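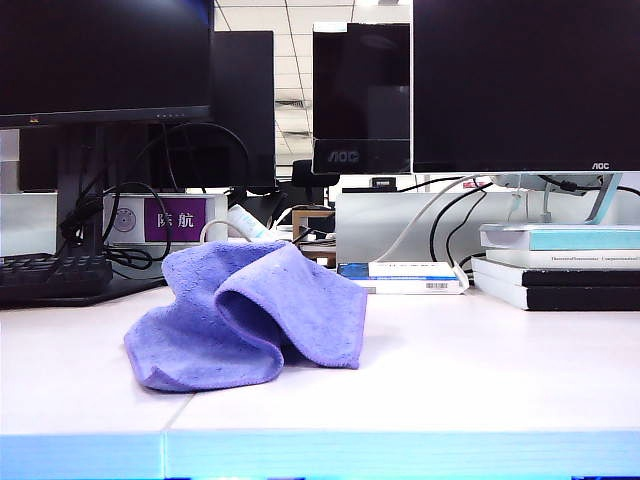 Cloth task, week six

We have got the folding task to the point where it fails in the same way each time, and I count that as progress. The club at Prestham set it as the May exercise: one cloth, one arm, a single fixed camera, a flat desk. The cloth is dropped from a height of 45 cm, so it lands in a heap, and the software has to find a corner, pull it out and fold the thing in half. Lăcrămioara Mihăilă wrote the grasp planner. I wrote the part that decides where the cloth is, and Tincuța Chiriac keeps the log and argues with both of us about what counts as a success.

Segmentation first. The cloth is purple and the desk is white, so I expected a plain colour threshold to be enough. It mostly is. A lavender cloth is pale on the tops of the folds, though, and under the ceiling lights the palest parts drift towards the value of the desk. Turning saturation down to catch them brings in the light blue front edge of the desk as well. I spent two evenings on this. The fix was dull: mask off everything past the desk edge by hand, once, and save the mask. The club rules allow it as long as the camera doesn't move afterwards.

There is also a purple name plate on the partition behind the desk, close enough in hue that the first version reported two cloths. Same mask, same fix.

The harder part is the shape. When a microfibre cloth is bunched up it holds a rounded hump quite well, and the planner likes a hump. It is high, it stands clear of the desk and it looks like an easy pinch. Lifting by the hump gives you a cloth hanging from somewhere near its middle, with no corner where you want one. Lăcrămioara's first planner chose the highest point every time. Her second takes the outline, walks round it and scores each bend by how sharp it is and how far it lies from the centre of the blob. That one finds a real corner more often, but it is fooled by a fold that happens to end in a point.

Numbers, for anyone following along from the Husen group. We have 201 drops logged with the second planner. On 60 of those it took a true corner at the first attempt. Tincuța wants second attempts listed in a separate column and I have given in. The Costache write-up doesn't separate them, so please don't compare our figure with theirs yet.

A few smaller things I would like to remember.

The gap between the two desk panels matters. An edge of cloth lying close to the seam gives a dark line next to the real outline, and the outline tracer will sometimes follow the seam for a few centimetres before coming back. I now remove long straight lines before tracing. It costs nearly 10 ms per pass and nothing else in the loop cares.

Dark specks in the nap of the cloth show up as holes in the mask. A small closing step fills them. I used a bigger one at first and it rounded off the corners, the one feature we need to keep.

Monitor screens should be off or asleep during a run. A bright window on a screen changes the auto exposure, and the threshold moves with it. Locking the exposure is the proper answer, and the driver for our camera claims to support this. I have not yet got it to agree.

Next is a planner that is allowed to give up. At present, if no bend scores well, it takes the best of a bad lot and makes the heap worse. Lăcrămioara wants to add a nudge: press lightly on the hump, drag it a short way, look again. The Trandari team did something like it with a towel, but a towel is heavier and stays where you put it. I have said I will write the check that decides when to nudge, and the test session is on Sunday. The masking code is on the club share in the usual folder. Ask me for the saved mask if you want to run it on our recordings, as the one in the folder is from before we shifted the camera.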